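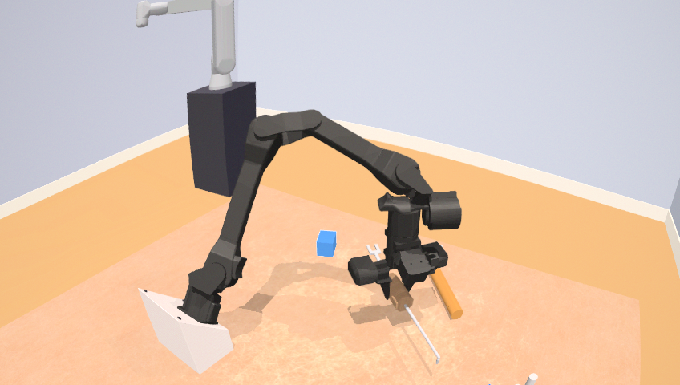

I'm trying to eat more protein at lunch without cooking in the evenings, and I'm stuck on what to buy. My dietitian wants 29 grams at midday, which is more than I get from my usual sandwich. I work near the Corna shopping centre, so my choices are the Stavico café, a bakery and whatever I bring from home. I sit at a computer most of the day, and I tend to eat at my desk with one hand. Soup is out for that reason. I don't eat pork and I can't stand cottage cheese. The bean salad at Stavico is good but I was hungry again by three in the afternoon. Is there anything I can order or pack that keeps me full until dinner? I've been at this since February and have mostly been living on boiled eggs.
Frauke Kasten

Have you asked the café to change the salad? I go to the Stavico near the station and they'll put tuna or chicken on any of the salads if you ask at the till. It isn't on the board. The tuna one has no dressing unless you want it, and they'll give you the bread separately or leave it off. I have tuna on the bean salad, no bread, and an apple later on.

If you're packing your own, cold chicken thighs are better than breast because they don't dry out. I do a tray when the oven is on for something else, take the meat off the bone and keep it in the fridge for up to three days. Cut it small and you can eat it with a fork in one hand. A flatbread works too, but roll it tightly and leave the tomatoes out or it goes soggy.

For something without meat, try firm tofu cut in cubes and fried until the edges are brown. Soy sauce, a bit of garlic, nothing else. It tastes fine cold. Lentils are all right as a base but you need a big portion to get to your number on lentils alone, so put an egg or some feta with them.

Check the labels on ready-made pots as well. I bought a chicken and grain pot last month that was 348 calories and had less protein than I'd expected, most of it was grain. The front of the pack said "high protein" in large letters. Read the table on the back, and look at the column for the whole pot, not the one for 100 grams.
Kimutai Makokha

Just have a shake. Takes 2 minutes.
Wenceslao Daza

I wouldn't have only a shake, I was hungry an hour afterwards when I tried it. Plain skyr or strained yoghurt with nuts is easy at a desk, and it's nothing like cottage cheese in texture if that was what put you off. Tinned mackerel on rye crackers is good too, though maybe not in a shared office.

Also look at what you have for breakfast. When I had only toast I was starving by three whatever I ate for lunch. Two eggs or some yoghurt in the morning made more difference to me than changing the salad did. If you're still hungry after that, ask your dietitian whether the lunch is big enough overall, as a bean salad on its own can be quite a small meal.
Dörte Hinrichs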